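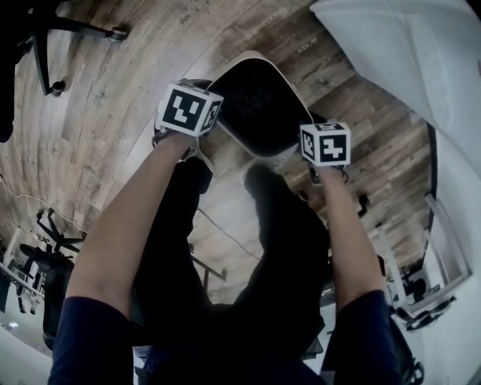
I have been a bad houseguest to my own bookshelf for years, so this spring I made a deal with myself: one long novel, start to finish, no skipping ahead, no second book on the side. I picked The Count of Monte Cristo, in a fat used paperback that runs to 1,063 pages before you get to the notes. And oh, I loved it so much! I finished last night and I'm still walking around with it in my head.

I went in knowing there was a prison and an escape and then a lot of revenge. What I didn't know was how funny it is, or how much of it is people eating dinner. The dinners are wonderful. Somebody rich invites somebody richer, everyone is showing off, and the Count sits there barely touching his plate while the whole table talks itself into trouble.

My plan was 31 pages a day, which I worked out on the back of a receipt and stuck to for a week and a half. Then I hit the part in Rome. A lot of people complain about Rome. It does wander off (there's a bandit story inside another story, and then a carnival), and you start to wonder if Dumas has forgotten his own hero. I slowed way down and took four days over one chapter. My friend Mwangi Gachanja, who has read it twice, told me to stop counting pages and just sit with it in the evenings, and he was right. Once I quit keeping score I read 82 pages in one sitting and forgot to start dinner.

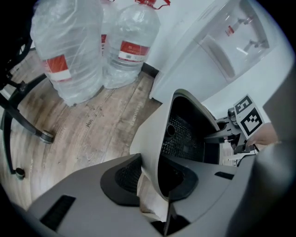 The other thing that helped was keeping a list of names. I used the blank page inside the back cover -- pencil, don't worry -- and wrote down everyone as they came in, with arrows. Fernand turns into a count. Danglars turns into a baron. Villefort keeps his name but has about as many secrets as a person can hold. By the middle of the book my arrows were crossing all over each other, and every time two of them met I felt like I'd solved something, even though Dumas had been waving his arms at me for a hundred pages.

I do want to say a word for the Abbé Faria, who is my favorite. He makes his own pens! He makes his own ink! He digs for years and comes up in the wrong place, and then he sits down and teaches the young man next door everything he knows. I could have read a whole book of just those lessons. When his part of the story was over I put the paperback down and didn't pick it up again until the next day.

The translation matters more than I expected. I started out with an old one I found free online, and it was stiff, and I later learned that some of the older English versions trim things out. Once I switched to a modern one the whole thing loosened up, and people talked like people. If you tried this book in school and bounced off it, check which version you had. An abridged copy is a different animal too. I still have one from when I was a kid, 226 pages with big print, and I looked through it this weekend to see what was gone. Most of the poisonings, for a start. Nearly all of Eugénie, which is a crime, because she gets one of the best exits in the book.

Was it too long? A little, near the three-quarter mark, when everyone is busy with banking. I didn't mind. You live with these people long enough that even the banking starts to feel like gossip.

I'm taking a break with some short stories in June, and then in July I want to start another big one. I'm leaning toward Middlemarch, though Mwangi is pushing hard for Les Misérables and keeps sending me the sewer chapters. If you've read both and have strong feelings, please leave them in the comments. I'm easily persuaded.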